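May
By Khang Phan

I've had a paid seat on Ostano since the spring and a few people have asked whether it's worth the money, so I'm writing down what I found while it's still fresh. Ostano is the home simulator from Plevitz. You get furnished rooms, a two-armed humanoid, a set of household tasks and a scoring tool, and you drive the robot either with your own code or by hand through a headset. It is sold per seat, and mine cost 529 for the year.

I don't own a humanoid and I'm not likely to. I do controls work for a living, mostly on packing lines, and in the evenings I've been trying to learn more about manipulation. A simulator was the only sensible way in. I had been using Mekonnen before this, which is free and very good for tabletop work, but it has one robot arm bolted to a bench and nothing that looks like a home.

Installing Ostano took most of an evening. The download is large and the licence check failed twice before I worked out that it wanted the machine's clock set to network time. After that it was fine. I run it on a desktop with a mid-range graphics card that is four years old, and it copes as long as I keep the shadows on the low setting. The laptop was hopeless and I gave up on that early.

The tasks come in packs. The base pack has 44 of them, and they go from picking a cup off a shelf up to long ones that cross several rooms. I started with the short ones like everybody does and got a decent score on most of them within a fortnight. Then I moved to the doors, and that is where I have spent nearly all my time since.

Doors are a proper test of a simulator. The hand has to meet the handle, the handle has to turn, the panel has to swing on a hinge with some resistance in it, and then the robot has to fit its own body and both arms through the gap. If any of the contact physics is poor you see it straight away. In Mekonnen I had built a crude hinge of my own and it used to fling the panel into the wall at the lightest touch.
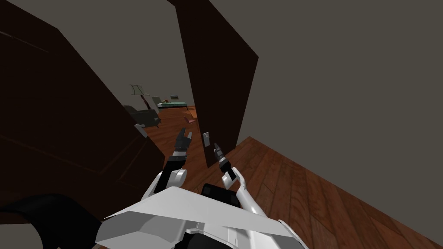
Double doors in Ostano, with the bedroom beyond. View from the robot's own head camera.

I mostly work from the head camera view because that is what my code gets to see. It takes some getting used to. The picture tilts with the head, so the floor and the walls run off at an angle, and the robot's own chest takes up a good part of the bottom of the view. There is a level view from a fixed camera in the corner of the room if you want it, and I'd advise using that for your first few days. I went back to the head camera when I noticed that I was solving problems using things the robot couldn't see.

The door physics are good. Handles have a sensible amount of travel and the hinges can be set stiff or loose in the task file. I ran the same double door task 288 times over three weeks, changing one thing at a time, and the results were steady enough that I trusted the differences between runs. A panel that is left half open stays where you left it. The elbows will catch on a door edge, which annoyed me at first, but I'd expect a real elbow to do the same.

The hands are less good. The fingers have plenty of joints but the contact at the fingertips feels slippery, and a grip that ought to hold a lever will sometimes slide off for no reason I can find. I raised the friction value and that helped with levers, then made small flat things on the floor stick to the fingers as if they'd been glued. There is a per-object setting now, added in the last update. It works, but you have to go through your objects and set each one, and the file format is not pleasant.

My other complaint is the manual. It describes every setting in one line and never tells you which ones affect each other. The door pages are the worst part. I learned more from the user board, where one long post on hinge damping saved me several evenings. Plevitz staff do answer there, usually by the next afternoon, and they were polite about a bug I'd reported badly.

On the hand-driven side, I borrowed a headset for a weekend to try it. Driving two arms yourself is tiring. After half an hour my shoulders ached and I was bumping the door with the arm I wasn't watching. The recording tool is well made though. It saves every run with a note field, and you can scrub back through it and pull out any moment from the head camera.
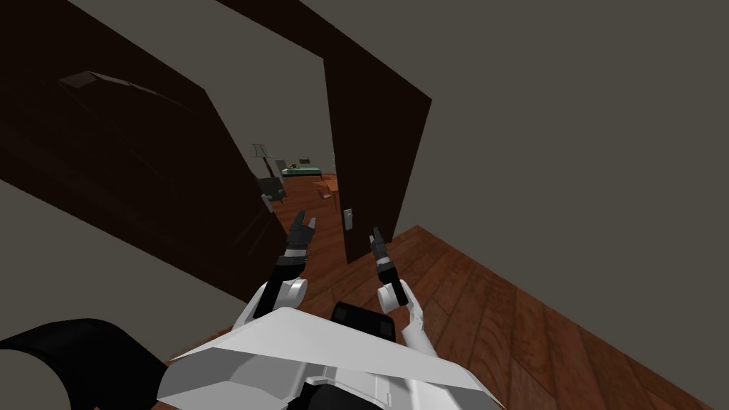
Do you need the headset to get anything out of it?
You can do all of the base tasks from code or with a gamepad, and I did for the first month. The headset only matters if you want to record your own demonstrations for training.

A word on the rooms. They are plain. The walls are flat grey, the floors are all the same sort of reddish-brown boards and the furniture is simple. If you want to train something that looks at pictures and then use it in a real house, you'll need more variety than this. There is an add-on called Dretico that swaps the wall, floor and furniture finishes at random between runs. I had it on trial and it did what it said, but it slowed loading a good deal and it costs extra, so I let the trial lapse. For work on arm movement the plain rooms are fine, and they load quickly.

Scoring is handled sensibly. Each task is split into stages and you get marks for the ones you reach, so a run that opens both doors and then gets stuck in the gap still scores something. You can also write your own stages. I added one that takes marks off when a forearm touches the panel, and it changed the way my controller behaved more than anything else I tried. It now waits until the gap is wider before it starts moving the base forward. It's slower, and it gets through far more often.

I've had 2 crashes that lost work. Both came when I was editing a task file with the simulator open, and I've stopped doing that. Otherwise it has been left running overnight many times without trouble.

Would I pay again? I think so, at this price, for one more year. I'm still some way off a controller that can manage the doors from any starting position, and there is a set of kitchen tasks that I haven't opened yet. If you only want to practise grasping things on a table I'd stay with Mekonnen and keep the money. If you want a whole robot moving about in a home, Ostano is the better of the two that I've used – just set aside an evening for the friction settings before you start blaming your own code.

I'll put my door task file and the extra scoring stage up once I've tidied them. The comments in them are mostly notes to myself at the moment.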